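Bench notebook, June
Subject: equipment plan for the second half, two-arm table

Starting this entry before the budget meeting so the numbers are in one place. Last year I did the plan from memory and forgot spare fingers, and we paid for them out of the travel line.

Where we stand

The two-arm table is on the butcher-block top with the black extrusion border. It works and I don't want to replace it. The question for this round is what to buy so that a second table can go up beside it without taking parts off the first one.

Money we know we have: the equipment line, minus what is already committed to the Hattori order (cables and two motor modules, PO is in). Money we might have: whatever Multel refunds us for the controller that came back. Don't plan on the refund. They said it was in process in the spring and they are still saying that.

Lead times, as quoted to me this week:

Stirka arms, 9 weeks from PO
Stirka gripper bodies, same shipment as the arms if ordered together, otherwise separate freight
Hattori motor modules, 3 weeks
Pleltivau extrusion, cut to length, in stock, ships when paid
Multel controllers, no date given

The arms decide the schedule. If the PO goes out before the end of the month we can be wiring in the fall. If it slips past the fiscal cutoff it goes into next year's money and the whole second table moves with it.

Arms: buy two or buy one

Went back and forth on this. One arm plus our bench spare would make a pair and save the price of an arm. The problem is that the spare is what we swap in when a wrist goes bad. We used it twice since winter. If it becomes part of table two we have no spare for either table, and a bad wrist means 9 weeks waiting on Stirka.

So: two arms, keep the spare as a spare. If the meeting cuts the budget, I would sooner drop the second table's keyboard and stand and share the first one than drop an arm.

Also asked Stirka whether the current arm revision takes the same mounting plate as ours. They said yes by phone. Need that in writing before the PO.

Grippers and fingers

The parallel grippers have been fine. Fingers are the thing we use up. Current stock is one bag of the angled type and a few straight ones of mixed age. I want to stop buying fingers in small bags, the freight costs more than the parts.

Quote for a box of 52 finger pads from Pleltivau. It's an odd count but that's how they pack them. They also offered 400 at a better unit price. Too many. The adhesive on the back has a shelf life and we'd throw half of them out. Take the 52.

Checked whether printed fingers would do the job. They would for light objects, and the printer is free most nights. For planning purposes I'm counting printed fingers as a backup only.

Task objects

This is a small line but it always gets asked about, so I'm writing it down properly. The current task is sorting bathroom items: toothbrushes, a cup, a small bottle, a clear tray. All of it is drugstore stuff. Buy it on the card, keep receipts, don't run it through purchasing.

Points for the object list:

Toothbrushes should be mixed colors. An all-white set is cheaper but we want the variety. A loose overlapping pile is the hard case and we need enough of them to make one, plus a full duplicate set for table two.

Cups: same model for both tables. If one table has a different cup we will spend a day arguing about whether results differ because of the cup. We start runs with it on its side as well as upright, so no handles and nothing breakable.

Tray: the clear one is hard to pick out against the wood. Even standing over the table I have to look for it. Keep it in the set for that reason, but buy an opaque one of the same size so we can run both. Add to list. 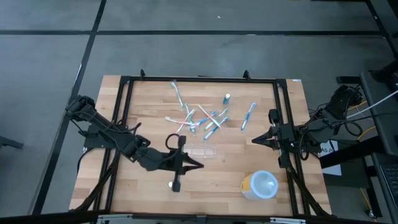 Cable management

Not in last year's plan at all, and it should have been. The arm cables loop around the joints, and each loop needs enough slack to let the wrist turn without snagging. We've been doing this with ties and patience. For table two I want proper clips and sleeve from the start.

Ask for:
- sleeve, black, enough for both tables
- clips that fit the Pleltivau extrusion slot
- spare motor cables, one per joint length (already in the Hattori order, check before duplicating)
- labels that are made on the label printer. Paper and tape will do for now but I'd like one system across both tables before there are two of everything.

Stand and controller

The equipment stand sits on the right side and the right arm's base is next to it, off the table. Copying that layout for table two puts its stand in the walkway. Measured it out on the carpet tiles with tape. Two options: mirror the layout so the stand goes on the left, or turn the table a quarter turn. Mirroring means different cable lengths, which means different part numbers and a second set of spares. Turning the table costs nothing except that we lose the shelf by the wall.

Turn the table. Move the shelf.

Controller is the weak point in the plan. Multel won't give a date. Asked Hattori if they have anything compatible and they do, at a higher price, with a different connector. An adapter exists. I don't like adding an adapter to every joint on two arms, but I like having no controller even less. Put the Hattori unit in the budget as the planned item and note Multel as the cheaper alternate if they come through with a ship date before the PO closes.

Power: the circuit on that wall also feeds the printer. Need facilities to say whether it will carry a second table. Sent the request. No reply so far. If they need to pull a new circuit, that's their budget and not ours, but it is our schedule.

Things people will ask to add

Better cameras. Not this round. The ones we have are good enough for the sorting work, and changing them on one table means changing them on both.

Force sensing at the wrist. Would like it. Price puts it in next year's plan. Wrote to Stirka to ask if it can be retrofitted, since if it can't, that changes which arm revision we should be ordering now. This is the one open question that could hold the PO. Chase it first thing.

A third table. No floor space. Stop asking.

Order of priority if cut

1. Two arms with gripper bodies
2. Controller
3. Extrusion and tabletop
4. Cable sleeve and clips
5. Finger pads
6. Stand and keyboard
7. Opaque tray, duplicate objects (card purchase, should survive any cut)

Extrusion is cheap and in stock, so it could go lower, but if it isn't there when the arms arrive we have nothing to bolt them to. Leave it at 3.

To do before the meeting

Stirka: mounting plate in writing, retrofit question, confirm 9 weeks still holds
Hattori: check what cables are on the open PO, quote for controller plus adapters
Pleltivau: cut list. Use the same lengths as table one, measure again first. The drawing in the shared folder is the old drawing and is wrong on the short side
Multel: ask once more for a date and for the refund, same email
Facilities: power
Me: count fingers

Added later, 4:30

Stirka answered on the plate. Same hole pattern, thicker by a little, so longer bolts. They sent the PDF and it's in the folder. Still nothing on the wrist retrofit.

Counted fingers. Fewer straight ones than I thought. Two of them have worn pads and went in the bin. Finger pads stay at 5 in the list but I'll ask for the 52 even if the rest gets trimmed, they can go on the card if purchasing allows it.

Tabletop: same butcher block if the supplier still has it. If not, anything light wood and flat. Do not get a white one, the cup would be as bad as the tray.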